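Plallenthorpe's old office computers get one more look inside

2023-08-14 | Community | By Marcelino Lacerda

The town of Plallenthorpe has learned something about itself this summer, namely that it never throws a computer away. It puts the computer in a closet, puts a fan on top of the computer, and closes the door for 9 years.

Those doors are now open. Botinside, the repair shop in the former shoe store on Boyer Street, has put out a call for retired desktop towers, and the towers have come. They have come from dentists, from a carpet showroom, from two accountants who share a wall and do not speak. The goal is 2,000 machines checked by the end of November, with the good ones going to households that need a computer and the rest stripped for parts.

"People apologize when they hand them over," said Rosângela Mendonça, who runs the shop. "They say it's very old. I know it's very old. I can lift it, and my arm tells me."
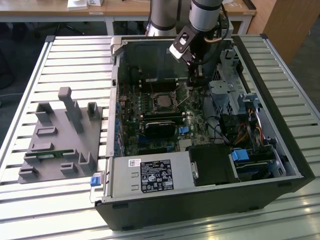

An office tower on its side at Botinside, with the cover off and the processor exposed.

Checking a tower is slow work, and most of it is looking. The side comes off and the case is laid flat so the board faces up. Dust goes first, then paper clips, of which the business community of Plallenthorpe has apparently been short for years. After that comes the matter of what is still in there. Owners often say a machine "has everything," a phrase Mendonça has stopped writing on the intake form.

Memory is the usual absentee. Somebody in the office needed more of it in 2014, somebody else's computer was closer than the store, and the donor machine went back under its desk a good deal slower than before. Kamol Nuchit, who handles memory at the shop, keeps every stick he pulls in labeled trays and will not lend one out, even for an afternoon.
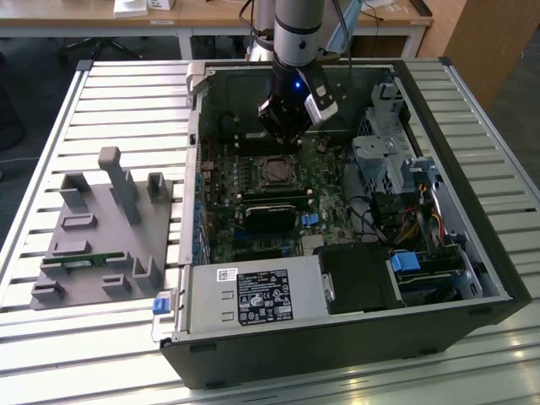 Nuchit tests sticks one at a time, a habit that his co-workers describe as thorough when he is in the room. A failed stick goes into a coffee can. A good one gets a dot of green nail polish on its paper sleeve and waits for a board that wants it. He says boards are pickier than customers, though he has met some of the customers.

Processors get gentler treatment. The heat sink comes away, old paste gets wiped up with a lint-free cloth and plenty of alcohol, and the metal plate that holds the chip down is opened and closed as few times as the job allows. The pins in the socket are finer than eyelashes and a bent one can finish off an otherwise healthy board. Mendonça keeps a magnifying lamp and a very steady sewing needle for the bent ones – her success rate, she says, is between her and the needle.
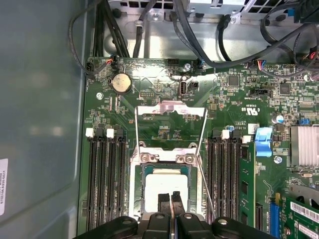

Not every donor is parting easily. Marcelino Arruda, owner of the carpet showroom and no relation to this reporter despite the first name, brought in 4 towers and asked for one of them back the next morning. It held the only copy of his price list. The shop found the drive, copied the list, and wiped the rest in front of him. The prices were from before the showroom moved, and he has since been seen quoting them fondly to customers who cannot have them.

Wiping drives is the part most people ask about, and the shop does it before anything else leaves the building. Donors can watch if they like. Few stay past the first progress bar.

Finished machines get a keyboard, a mouse and a one-page sheet of instructions written by Oluwatosin Okoro, a retired school secretary whose first draft ran to eleven pages and included a section on posture. Ziteck, the office supply firm out by the ring road, is giving the cables. It has not said how many, and the shop, having seen the boxes, has not asked.

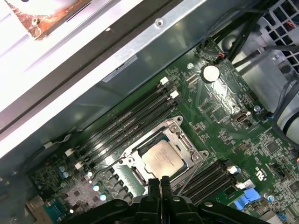 A processor in its socket on one of the desktop boards, with empty memory slots on either side.

Towers can be dropped off at the side door on Boyer Street between ten and four. Monitors are welcome if they turn on. Printers are not welcome in any condition, and there is now a sign about it, at eye level, where the last three printers were left.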